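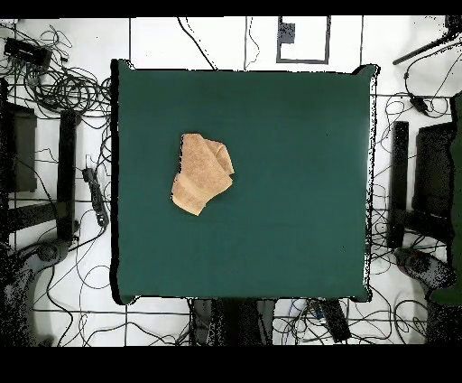 Heather Hoani wrote to us in March that her bath towels had gone stiff after a year of line drying, and asked whether she should give up and buy new ones. We get this question more than any other, so it goes first.

Wilta household linens: your questions

Why have my towels gone stiff?
Usually it is detergent left in the loops, made worse by hard water. Wash them once at 60 degrees with no powder and no softener, then shake each one hard before hanging it out. Heather did this twice and kept her towels.

Can I use fabric softener?
We would leave it out. It coats the cotton and the towel takes up less water. If you like the scent, use half a cap every fifth or sixth wash.

What does gsm mean?
Grams per square metre. Our standard bath towel is 488 gsm, a middling weight that dries overnight on a rail in most houses. Heavier towels feel nicer for the first minute and take longer to dry.

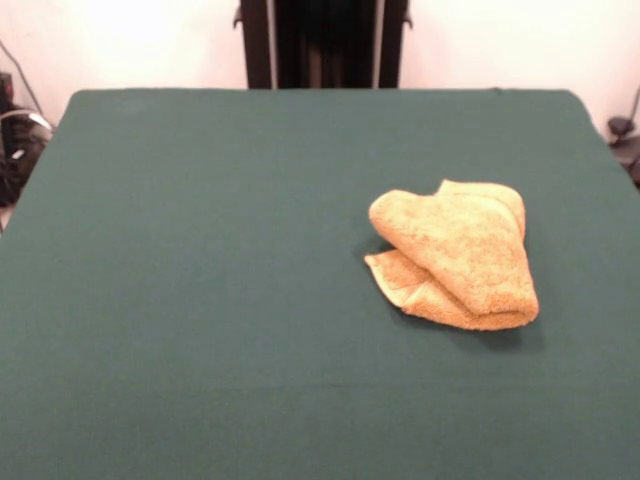
When should I stop using a towel?
Most people wait for holes, but thin patches in the middle matter more, as that is where the drying gets done. Hold it up to a window and look for light coming through. Edges go in their own time. The flap underneath on the tan towel has a slightly frayed edge while the folded part on top is still thick and puffy, and a towel like that has plenty of use left in it. Trim long threads with scissors - don't pull them.

Do you mend or re-hem towels?
Yes, if you bought them from us. Post them to Rosalind Wojcik at the workroom, clean and dry, with your order number inside the parcel. Allow three weeks. We can't take bath mats.

Can coloured towels go in with whites?
Not for the first four washes. Tan, rust and navy all shed a little dye.

Do you sell table coverings too?
We do, by the metre, in cotton and felt. Measure the top and add the drop on each side. Felt doesn't need hemming.

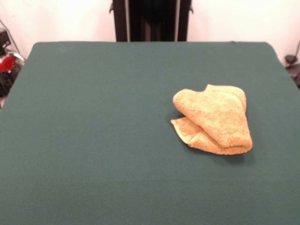
Dark green felt on a tabletop.

How do I clean felt?
Brush it one way with a soft clothes brush. Blot spills with a dry cloth and leave it to dry flat. Please don't machine wash it, even on the wool setting.

Can I return something I have washed?
Only if it is faulty. Send us a photo first and quote your order number.

Page last checked 2026-04-07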